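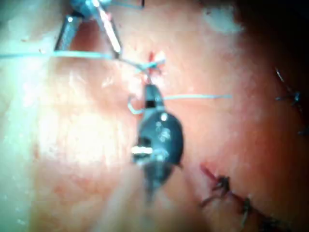
Page last changed: December, 4:10 pm

We drove down from Lurnuvmont for the open day at the Drirnorum surgical skills centre in Midport. It's 230 kilometres, most of it on the inland road, and with a stop for fuel we pulled in just before the doors opened at ten. Parking was free in the gravel lot behind the centre. The signs from the highway still point to the old entrance, so go past it and turn at the bakery.

Entry costs nothing but you have to book a slot for the suturing room. The rest of the building you can wander through as you like. We had the 2 pm slot, which left the morning for the ground floor.

The first stop was the thread display. There is a long wall of shallow drawers, and you can pull any of them out and read the card inside. Some threads dissolve and some have to be taken out later. Some are a single smooth strand and some are braided, and the guide had us tie the same knot in both. The braided one stayed where it was put. The smooth one slid open unless you added extra throws. Many are dyed so they are easier to find against tissue. The light blue shows up very well, even in a loose tangle.

After that there was a small room on needles, mostly curved, with a magnifier on an arm that you could swing over the tray. I would have liked more time in there but a school group was waiting. Lunch was at Hoàng, across the road — soup and rolls, quick service, a bit noisy. Go before noon if you can.
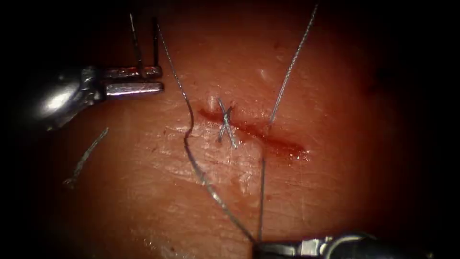 Interrupted stitches were the main topic of the suturing room. Each one is tied and cut separately, so if one gives way the others should still hold, and the guide said this is why beginners are taught them first. The trade-off is time, as every stitch needs its own knot. On a short, slanting cut like the one we were looking at, with a single stitch tied left of centre and its strands crossed in an X, you can see how much of the wound a single stitch leaves uncovered. The ends had been trimmed but left with a bit of tail on both sides of the cut. Tails that are too short can let the knot slip, and long ones get in the way of the next stitch. Someone asked how far apart the stitches should go and was told it depends on the tissue and its thickness.

We then had a turn at the practice benches with foam pads. My first row was crooked and the pad puckered along the middle, which means the stitches were pulled too tight. The edges should meet and no more. The other thing I had wrong was the angle. A curved needle wants to go in straight down and be turned through on its own curve, and if you push it forward like a sewing needle it drags. I got better at it by the end of the session, but my knots were still slow. 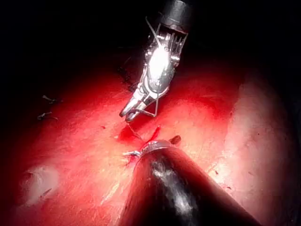
Curved needle at the tissue, with dark thread crossing a small bleed.

The talk at the end covered bleeding, and how even a small pool of blood can hide the thread and the point of the needle. It ran over time and we missed the start of the library tour. The library is on the second floor and has 300 old suture catalogues, some with the samples still stitched to the page. You have to ask at the desk to handle them.

A board in the foyer gave last year's attendance as 3811. It felt busy at the front desk and fairly calm everywhere else. Washrooms are on the ground floor only. The suturing room is kept cool, so bring a sweater.

We left at half past four and were home in time for a late supper.

This site uses cookies to remember your settings and measure visits. By continuing to browse you agree to our use of cookies. Accept | Manage preferences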